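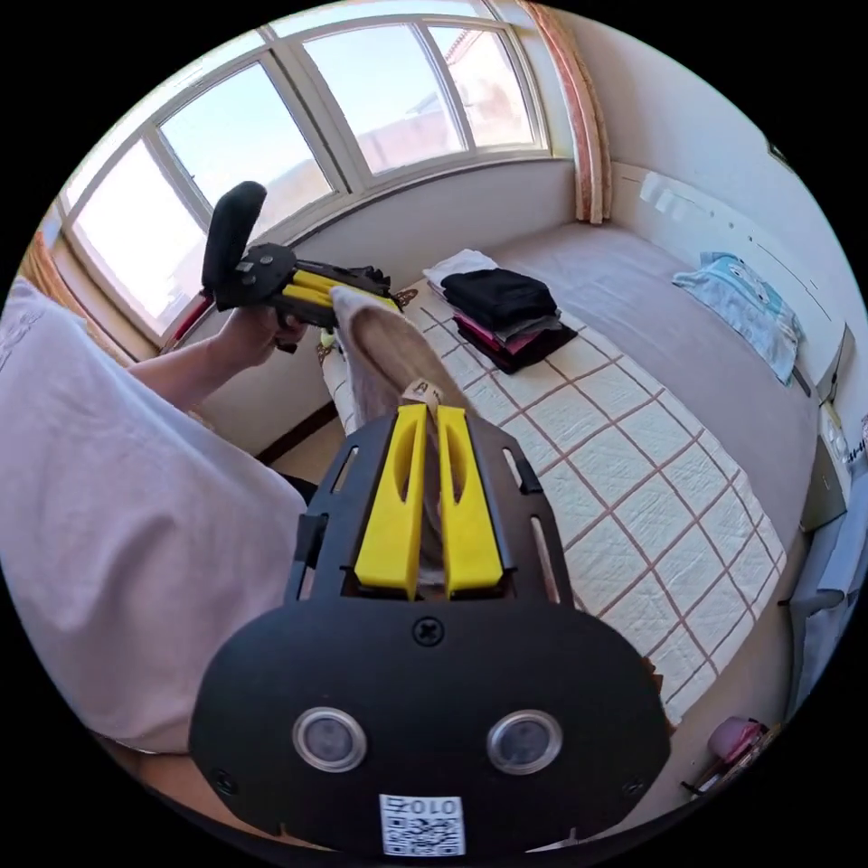
Re: [kavatwood-laundry] Folding order and stack height on a bed

In reply to the message from the Rusent address, sent in February:

> We have the wardrobe shelves at 68 cm deep and still end up with
> piles that lean. Everything gets folded on the bed because there is
> no table in the room. Two questions. Does it matter what the stack
> is standing on? And what do people do with socks and the fuzzy knits
> that won't hold an edge? I have been putting them on top and they
> slide off on the way to the shelf.

Taking the second question first.

Socks and soft knits should not go in the stack at all. A sock has no flat face once it is folded, so anything above it tilts and anything below it gets a dent. Pull the sock straight from both ends before folding. Most of the twist from the wash comes out at that point, and the heel shows you where the fold belongs. Fold at the heel, lay the second one over it, and put the pair in a shallow box or at the front of the shelf.

For fuzzy knits the procedure is different because they stretch under their own weight. Do not hold them up by one point any longer than you need to. Find the tag, use it as the reference for the back, lay the piece down and smooth it from the middle outward. Fold the sides in, then fold up from the hem in two moves. Three moves gives a thicker block that opens again.

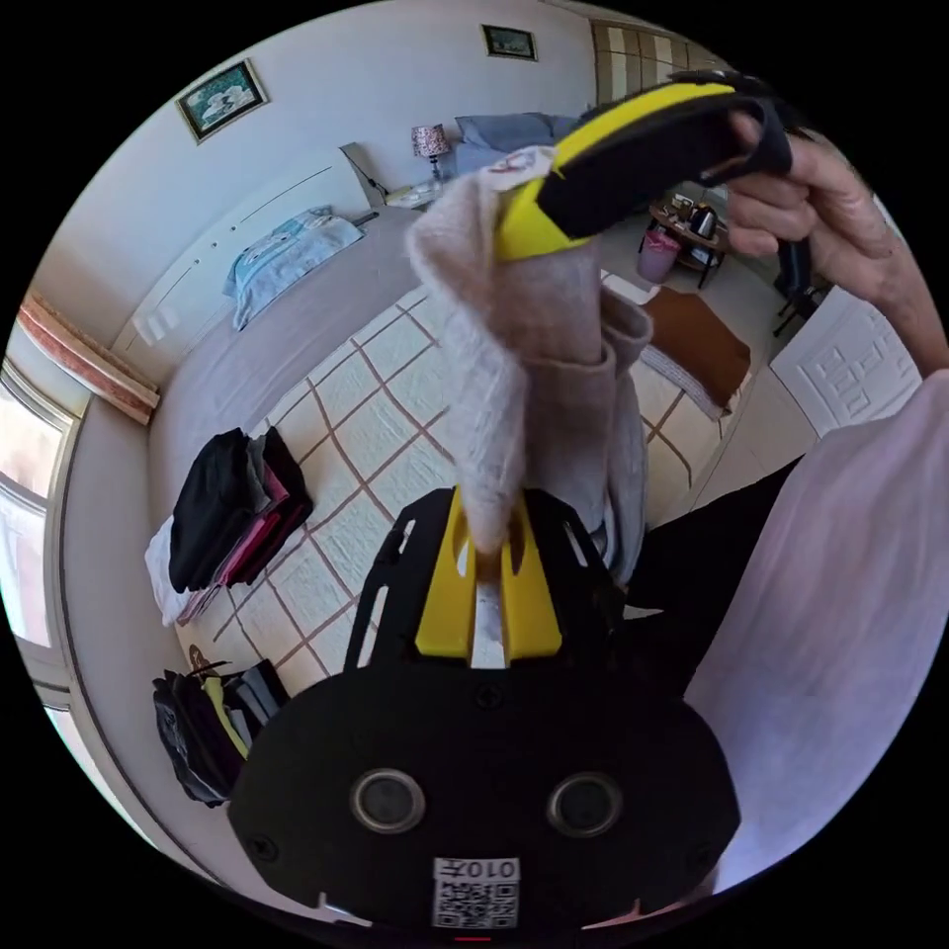 Light beige knit, unfolded. Clothes already folded are on the bed behind it.

On the first question, yes, the surface matters. A mattress gives under the pile, and it gives more toward the edge. Stacks started near the edge lean outward from the second or third garment. I start mine at least 20 cm in. A quilted blanket is usable if the quilting is flat. A thick duvet is not, and it is worth pulling it off the bed first.

Stacking order that has worked for me:

1. Trousers and heavy dark items at the bottom, folded edge facing you.
2. Sweatshirts and anything with a lining, folded edge facing away.
3. T-shirts, alternating the folded edge.
4. Thin white items last, if they go in this stack at all.

Maximum 5 garments per stack if it has to be carried. Above that the middle layer starts to creep. Shirts with a large print on the front go in a separate place, folded with the print out, so they can be found without lifting the others.

On the shelf depth: 68 cm is too deep for a single row. Either run two rows and accept that the back one is for off-season clothes, or put a divider in. The Kitlow divider discussed here earlier fits, but the clip needs a shelf with a square front edge. On a rounded edge it works loose. I have no experience with the Sheikh version.

One correction to my earlier post. I wrote that the folding board should be turned 90 degrees for long sleeves. That applies to shirts with a collar. For knits leave the board where it is and turn the garment.

If your stacks still lean after moving them in from the edge, please post the finished width of the fold and the type of mattress. Without both it is hard to say which one is causing it.

--
kavatwood-laundry mailing list
Please trim quoted text when replying.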